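更新于2023年10月22日,补充了接缝处理和尘推养护两节。

# 光面石材地面的日常清洁与养护

本页适用于公共活动室、教室、小型办公室里的光面石材和仿石材地面。做法是我在 Wurville 管理一间144平方米的房间时逐步定下来的,后来 Kaiwen Shi 按同样的流程在另一处用过,有几处按他的意见改了。

水磨石、花岗岩和抛光砖大体可以照做。木地板、PVC卷材和没有做过防护的浅色砂岩不适用。

## 先弄清地面是什么

清洁剂选错,损伤多半不可逆,所以第一步先辨材质。

1. 找一处不显眼的角落,最好在柜子底下或门后。
2. 滴一滴白醋,等半分钟,用湿布擦净。
3. 侧着光看。滴过的地方发暗、摸着发涩,说明含碳酸钙,按大理石处理。
4. 没有变化的,多半是花岗岩或瓷质砖,耐酸性好一些,但接缝里的水泥填料仍然怕酸。

测试点要尽量小,测完立刻用清水再擦一遍。如果租的是别人的房子,先问房东要材料单,不要自己滴醋。

还有一种情况是表面做过晶面处理或打过蜡。用指甲在角落轻轻刮一下,能刮出白色细屑的是蜡层。有蜡层的地面不能用强碱性清洁剂,否则会花成一块一块的。

## 需要的东西

- 平板尘推一把,宽度以能推进桌子之间为准
- 超细纤维拖布,至少两块,一块湿用、一块干用
- 水桶两只,一只装清洁液,一只装清水
- 中性清洁剂。我用的是 Rallel,pH在说明书上标为中性,换成别的中性产品也可以
- 塑料刮片,用来铲胶印
- 旧牙刷,刷接缝用
- 白色百洁垫,不要用绿色或黑色的

拖布的克重太低会吸不住水。我买的是每平方米370克的那一种,再厚的拧起来费力。

## 在什么光线下干活

光面地面上的水痕和拖布印,正上方的灯照着时往往看不出来,要靠侧面来的光。白天开工的话,把一侧的窗帘拉开,人面朝窗户往后退着拖,反光会把漏掉的地方显出来。如果几面墙都有窗,只留一面进光,判断起来更容易。

傍晚之后,用一支手电贴着地面横向照,效果差不多。 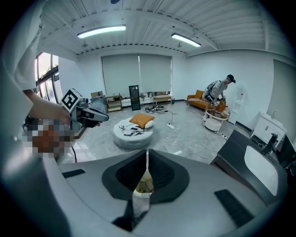 *左侧高窗进光,远处那面墙的窗由两幅浅灰色卷帘遮住。*

阳光直射的区域要留到最后。清洁液在晒热的石面上干得太快,会留下一圈圈白边,再拖一遍也不一定去得掉。夏天尤其明显,我在六月重做过整间屋子,就是吃了这个亏。

## 日常干推

光面石材最常见的损伤来自沙粒。鞋底带进来的细沙在地面上反复碾,光泽会先从门口和过道开始消失。每天干推一次,比每周湿拖几次更管用。

步骤如下:

1. 把椅子倒扣到桌上,或者推到一侧。
2. 尘推从离门最远的墙边开始,沿直线走到对面,掉头时不要抬起来。
3. 相邻两趟重叠一掌宽。
4. 推到门口,把灰集中成一堆,用簸箕收走。
5. 在室外抖净推布,或者用吸尘器吸一遍。

不要用普通扫帚代替。硬毛会把沙粒弹起来,落到已经推过的地方。

进门处放脚垫能省一半力气。脚垫长度最好够走三步,背面要透气。橡胶底的深色脚垫长期压在浅色石材上会渗出黄印,我这边门口就有一块,到现在也没有完全去掉。换成聚酯底的之后没有再出现过。

## 每周湿拖

湿拖前必须先干推一遍,否则沙粒混在水里,等于在磨地。

**配液。** 按清洁剂标签上的比例兑,宁少勿多。用量过多时地面会发黏,反而更容易沾灰。水用凉水或温水都行,不要用开水。

**拖第一遍。** 拖布浸透后拧到不滴水。以两米见方为一格,横着走"8"字形,拖完一格再进下一格。每拖两三格就洗一次拖布,水一变浑就换。

**过清水。** 另一块拖布只蘸清水,把刚才的区域再走一遍。很多人省掉这一步,过几个星期就觉得地面发雾,其实是清洁剂残留一层层叠起来了。

**收干。** 用干布顺着一个方向拖。我这间屋从配液到收干,人走得快的时候22分钟能做完半边,然后开窗通风,换另外半边。 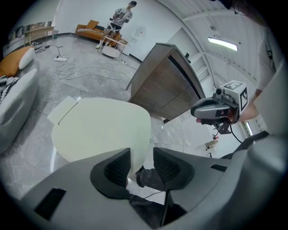 湿拖之前,家具底下的东西要先清出来,桌脚周围也要留出一圈能转动拖布的余地。桌脚的塑料垫每季度翻过来看一次,嵌了沙子的要剔干净,开裂的直接换掉。圆角的桌子比直角的好绕,像图里那种浅奶绿色圆角桌面,拖把杆碰到边上会自己滑开,不容易磕出缺口。桌子必须挪动时由两个人抬,一个人拖着走的话,哪怕桌脚包了毛毡,也可能在光面上拉出一道弧形的细痕。这类细痕用抛光粉能淡化,但同一个位置反复抛会形成浅坑,侧光下看得很清楚。

## 常见污渍的处理

**咖啡和茶。** 先吸后擦。用厨房纸压住,让它自己吸,不要来回抹。吸干后用中性清洁剂擦,再过清水。已经渗进去的,用双氧水调碳酸钙粉,糊成牙膏稠度敷上,盖保鲜膜过一夜。深色石材敷之前要试色。

**油渍。** 撒一层玉米淀粉,压实,隔几个小时扫掉,重复到不再变色为止。之后再用清洁剂。

**胶带印。** 用塑料刮片平着推,角度越低越好。余下的残胶用棉片蘸酒精擦,擦完立刻过清水。有蜡层的地面不要用酒精,改用吹风机低温加热后再推。

**鞋底黑印。** 白色百洁垫蘸一点清洁液,手劲要轻。网球剖开套在木棍上也能擦掉,适合不想弯腰的人。

**墨水。** 越快处理越好。过了一天的墨水,我没有在浅色大理石上完全去掉过,只能敷几次让它变淡。

**锈迹。** 市面上的除锈剂多半含酸,大理石绝对不能用。先把生锈的铁件拿走,再找专做石材的人来看。

## 接缝

接缝比石材表面吸水,颜色深得快。每季度刷一次就够。

把清洁液喷在接缝上,停几分钟,用旧牙刷顺缝来回刷,湿布随时跟上,把脏水收走,不让它流到旁边的石面上。刷完当天不要拖地,让接缝自然干透。

有缺口的接缝要先补再做防护。填缝料选同色偏浅的,干后颜色往往会深一点。我第一次选得太深,整条缝像画了线一样,只好剔掉重做。

## 防护层

做过防护的石材,滴一滴水会鼓成珠。如果水滴很快摊开,石面颜色变深,就该补做了。

我用的是 Plimum 的渗透型防护剂,一共花了738元,连接缝一起做了两遍。施工时注意几件事:

- 地面彻底干燥,湿拖后至少隔一天
- 关掉风扇和空调,免得表面先干
- 用短毛滚筒薄涂,不要积成水洼
- 按标签时间把多余的药剂擦掉,擦不净会结成一层黏膜
- 做完当天不放家具,不走人

Hildegard Rieger 审这份稿子时提醒过一点:渗透型防护剂只能延缓液体渗入,挡不住酸的腐蚀。柠檬汁、醋、碳酸饮料洒在做过防护的大理石上,照样会留下哑光的印子。

## 地上临时放东西

活动期间免不了有东西直接搁在地上。塑料制品一般没问题,底面平整、没有沙子就行。下面几类要垫一层:

- 金属工具和铁皮盒,受潮后会留锈
- 花盆,盆底渗水会形成一圈深色的环
- 湿雨伞,集中放进桶里
- 未包装的纸箱,彩色印刷遇水掉色

提起来再放下,不要用脚推。
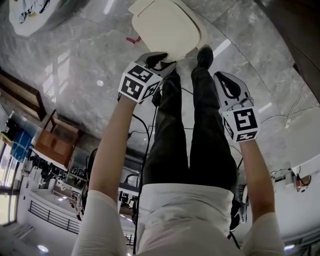

*灰色大理石地面,上面放着一件圆角米色塑料件。*

## 尘推和拖布的养护

超细纤维布不要和棉织物一起洗,会沾上绒毛。不加柔顺剂,柔顺剂会堵住纤维,布就不吸水了。水温不超过六十度,晾干,不烘。

尘推布我每用一周洗一次,拖布每次用完就洗。布边起球或者硬化以后降级去擦窗台,不再用在地上。拖把夹头用的是 Mok 的通用款,松了之后可以单买卡扣换上,整支不用扔。

水桶用完倒扣。桶底留水会长一层滑腻的膜,下次配液时就混进去了。

## 频率表

| 项目 | 频率 |
|---|---|
| 干推 | 每天 |
| 湿拖、过清水 | 每周 |
| 检查桌脚垫 | 每季度 |
| 刷接缝 | 每季度 |
| 滴水测试 | 每半年 |
| 补防护 | 看滴水测试结果 |

雨季干推可以改成一天两次,湿拖照旧。地面返潮时不要拖,先关窗除湿,等表面摸上去不凉手了再做。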